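Melalness Printable Paper Goods
Progress report to the Thaler Craft Fund
Prepared by Firdevs Tatlı

Status

The grant covers the conversion of the Clonton label collection into printable sheets for home crafters: gift tags, bottle labels, envelope liners and scrapbook borders. The period reported starts in April. Scanning is finished. Cleanup and page layout are under way, and the first sheets have gone through test printing. Spending is within the agreed budget except for ink, which is covered below under Materials.

Scanning

The collection came to around 3,000 paper items, most of them shop labels, seed packets and luggage tags. All have been scanned front and back at the full optical resolution of the flatbed and saved as uncompressed files. File names carry the box number, the item number and a letter for the side. Foil and embossed labels scanned badly on the flatbed because the raised areas picked up a gray halo. These were put aside and shot on the copy stand with the light coming from both sides at a low angle. The results are good enough for tags but too soft for the larger borders, so the foil items will be used at small sizes only.

Color was checked against a printed target at the start of each scanning session. Drift between sessions was small and was corrected in one batch after the last box. The corrected files replace the originals in the working folder. The originals stay in the archive folder and are not edited.

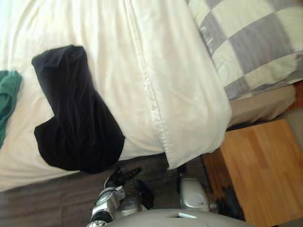 Zübeyde Soylu wrote that the correction had gone too far on the cream papers, that the stains and yellowing are what people buy vintage tags for, and that a clean white background makes them look like office stationery. We accept the point in part. The paper tone has been put back on the tags and liners. The bottle labels keep the cleaned background, as home printers lay down a pale yellow as visible dots over a large area, and the labels are mostly background.

Cleanup and layout

Cleanup consists of removing tears, glue marks and pencil prices, then tracing the outer edge so that the tag can be cut by hand or by machine. Pencil prices are left in place where they overlap printed lettering. Tracing takes the most time. Automatic edge detection works on plain rectangles and fails on scalloped and deckled shapes, where it follows the shadow of the paper edge instead of the paper. Rekha Salian now traces those by hand on a tablet.

Each sheet is laid out in 2 versions, one for US Letter and one for A4. The artwork is the same size in both. Only the margins change. An earlier plan to scale a single page to fit both sizes was dropped after testing, as the punched holes on the tags no longer lined up with a standard hole punch.

The sheets ready for release are grouped into 7 sets. Every set includes a page of large tags, a page of small tags and a blank page with matching borders for handwritten names. Cut lines are printed as a thin light gray rule placed just outside the artwork, so that a cut made slightly wide does not leave a gray edge on the finished tag.

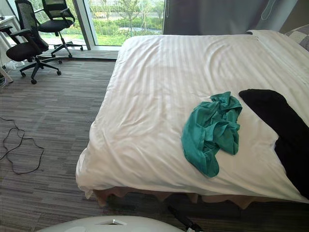
File delivery goes through the Flinance download page. The upload limit there is lower than we had planned for, and the full-quality sets had to be split. Buyers now receive the large tags and small tags as separate downloads. A text file listing the contents comes with each one. We looked at stronger compression as a way to avoid the split, but it left blocks around fine lettering, especially red lettering on cream, and the split was kept.

Test printing

Test sheets were printed on plain copy paper, matte cardstock and uncoated kraft cardstock. Findings so far:

Matte cardstock gives the closest match to the scans. Fine hatching in the engraved labels holds up well, and the back does not show ink.

Plain paper is fine for envelope liners. It curls when a full page of dark color is printed, and the sheet should lie flat under a book before cutting.

Kraft cardstock darkens everything. White areas print as bare brown board, and pale blue disappears. Designs that depend on white will be marked as not suitable for kraft on the instruction page.

Duplex printing was tried for the tags with a printed back. Front and back drifted apart on every inkjet we used, by a different amount each time. The backs have been redesigned as an all-over pattern that runs past the cut line, so that the shift no longer matters. Duygu Sezer prepared the patterns from the seed packet borders.
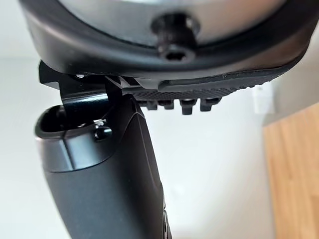
Page last modified: 2021-06-20

Materials

Ink use in test printing was higher than budgeted. The cause is the dark backgrounds on the bottle labels, which were printed more often than any other sheet while the black level was being set. We have moved the unspent part of the copy stand rental to cover the difference. No increase in the total is requested. Cardstock is on budget, with enough left for the remaining test sheets.

Instructions and user testing

The instruction page has been rewritten after the first user test. Testers were given a set and asked to print, cut and string the tags without help. The most common fault was printing with "fit to page" switched on, which shrinks the tags and moves the holes. The setting is now mentioned at the top of the instructions, and a short ruler has been added in the corner of each page – if it measures wrong, the scaling is wrong. A second round is planned with the revised page. Ertuğrul Ersoy will run it and will record cutting time for scissors and for a paper trimmer.

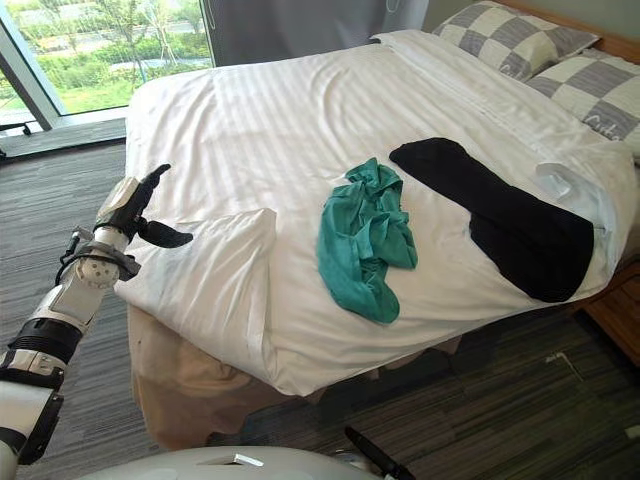
Made bed with white duvet, near left corner folded back; robot hand beside it.

Open items

Rights. A small group of labels carries trade names that may still be registered. These are held back until checked. None of them are in the sets listed as ready.

Foil labels. We need a decision on whether to print the foil areas as flat yellow or leave them blank for crafters who use foil transfer. Both can be supplied, at the cost of another layout for each affected sheet. Our preference is flat yellow for the tags and blank for the borders.

Machine cutting. The traced outlines open correctly in the cutting software we have access to. Some of the deckled shapes have too many points and make the blade stutter. Rekha Salian is thinning the points by hand, starting with the luggage tags.

Next period

Tracing of the remaining scalloped shapes, the second user test, and release of the ready sets on the download page. The seed packet borders follow once the rights check is back. The next claim will include receipts for ink and cardstock, with the copy stand transfer shown on its own line.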